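Kit burger Flukon : mon avis après 187 démonstrations enregistrées

Bon, je vous avais promis un retour sur le kit burger de Flukon, le voilà ! Pour ceux qui débarquent : chez Gomodow, on enregistre des démonstrations pour apprendre à un bras à assembler un hamburger en plastique, et jusqu'ici on posait les ingrédients à plat sur la table. Une horreur. La pince raclait, la tranche glissait, et on jetait un essai sur trois.

Avec le kit, tout est debout. Chaque ingrédient a son support en acrylique transparent, les supports se rangent le long de deux rails et le plateau va au milieu. Côté prise, le changement est énorme : on arrive doigts ouverts, on descend de part et d'autre, on ferme. Dilruba Siddiqui, qui n'avait jamais téléopéré quoi que ce soit, enchaînait des essais propres au bout d'une matinée.

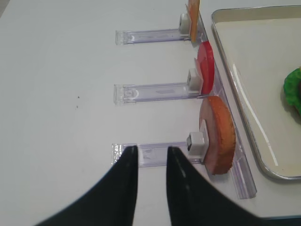 Vue du poignet : les doigts s'ouvrent au-dessus du support le plus proche, la tranche rouge attend derrière.

Mon gros reproche, c'est justement la transparence. C'est joli, mais sur table blanche la caméra du poignet ne récupère guère que des arêtes et des reflets, alors bon courage si votre modèle doit repérer le support lui-même. Nous, on s'en fiche un peu (on vise l'aliment), mais Sabina Rathnayake, qui annote les séquences, a pesté pendant deux jours. Le rebord métallique du plateau brille pas mal aussi. Pensez à baisser vos plafonniers avant de lancer une longue série, on l'a compris trop tard.

Les aliments, en revanche, rien à dire. Les couleurs sont franches, le fromage ne se confond pas avec le pain, et la salade a des bords ondulés qui obligent à varier un peu la prise, ce que je trouve très bien pour les données !

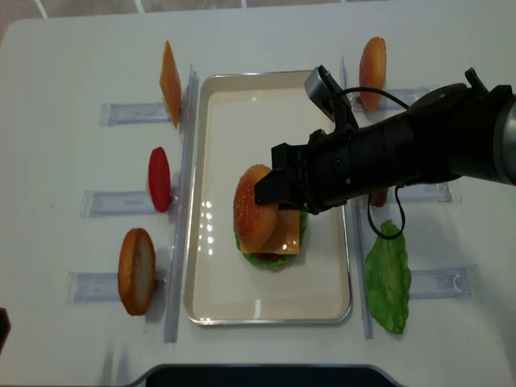
L'étape pénible reste le pain du dessus. Il est bombé, il roule dès qu'on relâche de travers, et j'ai gardé exprès une partie de ces ratés avec leur rattrapage, parce que le modèle entraîné uniquement sur des essais parfaits restait planté au premier écart. Pour le câble de la caméra, laissez du mou, mais vérifiez qu'il ne balaie pas les ingrédients de droite.

Notre objectif est de 1 000 épisodes, et je pense faire une première évaluation à 600. Remettre la table en place entre deux essais va vite, chaque chose retrouve son support. J'avais aussi regardé le kit Irberg, moins cher, mais sans rails il faut tout réaligner à la main.

Je le rachèterais, oui. En version opaque, si Flukon veut bien s'y mettre.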